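Come and fold placemats with us (paid, and there are biscuits)

Call for participants, Kurkedero study, second round. Applications close at the end of April.

Hello! I'm Eamon Ó Ceallaigh and I run the cloth-handling side of the Kurkedero project, where we try to teach a robot arm to deal with soft, floppy household things by letting it learn from people who are already good at them. That means you, very probably. I'm looking for 60 people to come in and spend a morning or an afternoon at a table, picking up, folding and straightening woven placemats with a pair of hand-held grippers. You don't need to know a thing about robots, and if you've never heard of us, so much the better.

The first round finished over the winter and gave us 1340 usable folds. We trained our model, Perker, on those, then set it loose on mats it hadn't met before, and it did rather well on the plain stuff and rather badly on anything with a stripe. I'd half expected trouble with the floppiness. I hadn't expected trouble with the pattern, and I spent a good fortnight being wrong about why it was happening (I blamed the lighting, loudly, in a meeting).
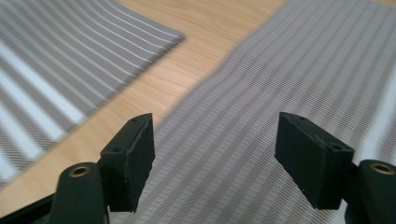
My best guess at the moment is that Perker was using the stripes to work out where the edge of a mat was. When a mat lies flat that's a perfectly good trick. Once you lift part of it, the stripes bend, and the poor thing goes looking for a corner in the middle of the cloth. Maxence Bodin, who built most of the training code, thinks I'm only half right and that we simply didn't have enough examples of people starting a fold away from the corner. We've got a small bet on it. Your folds will settle it, so please come!

What you'd be doing

You sit at an ordinary table with a gripper in each hand. Squeeze and the fingers close, let go and they open. The first 9 folds are practice and we throw them away, so nobody needs to be nervous. After that I'll call out a starting place, such as the near edge or a spot further in, and you pinch the mat there and fold it however feels natural. In the first round I gave people far too many instructions and they all ended up folding like me, which wasn't much use, so this time I'm going to sit on my hands.

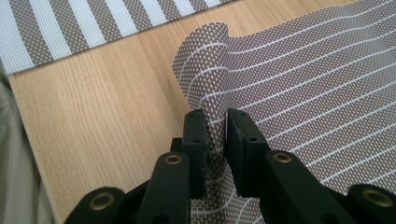 Fumbles are welcome. If you lose your grip halfway, just carry on from where the mat has landed and don't start again. We had 111 dropped folds last time and I very nearly deleted the lot, but Maxence kept them in a separate folder and trained a second version of Perker with them included. That version was noticeably better at having another go after a bad pinch, and I've had to be gracious about it ever since.

A session lasts two and a half hours with a proper break in the middle. Your hands will get a bit tired, as the grippers take more squeezing than you'd think, so do stop and shake them out whenever you like. Rings and bracelets need to come off first, and short or rolled-up sleeves make life easier.

Who I'm after

Anyone over 18 who can comfortably squeeze and hold a hand tool. I'd especially love to hear from left-handed people, as we were badly short of them in round one, and from anyone who has folded cloth for a living: laundry, hotels, restaurants, tailoring, market stalls. Glasses are fine. If you have a wrist or hand problem and aren't sure, write and ask me before you rule yourself out, as we can make the sessions shorter. If you took part in the first round I'm afraid I can't take you again for this one, much as I enjoyed the company. 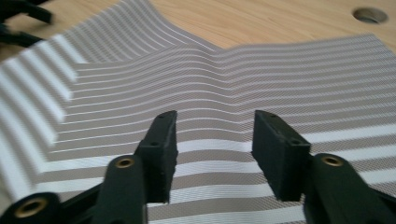

Once all the sessions are in, we'll train two fresh versions of Perker, one with the new starting places and one without, and try both on striped mats neither of them has seen. I'll send everyone who takes part a plain-English write-up of how it went, including who won the bet.

The small print, in normal-sized print

We record what the grippers see and how they move. Your hands or sleeves might turn up in the pictures now and then, but we don't film faces and we don't record sound. You can withdraw your recordings at any point before training starts by sending me a message, and you'll still be paid for the session. Payment is by bank transfer, and we cover local bus or train fares if you keep your ticket.

Sessions are held at the Kourkoulas building, second floor, with a lift. Mornings start at 9.30 and afternoons at 1.30.

To apply, fill in the form at the front desk or write to me, Eamon, at the Kurkedero office. Tell me which hand you write with, whether mornings or afternoons suit you, and if you've ever folded things for money. Please mention any biscuit allergies too.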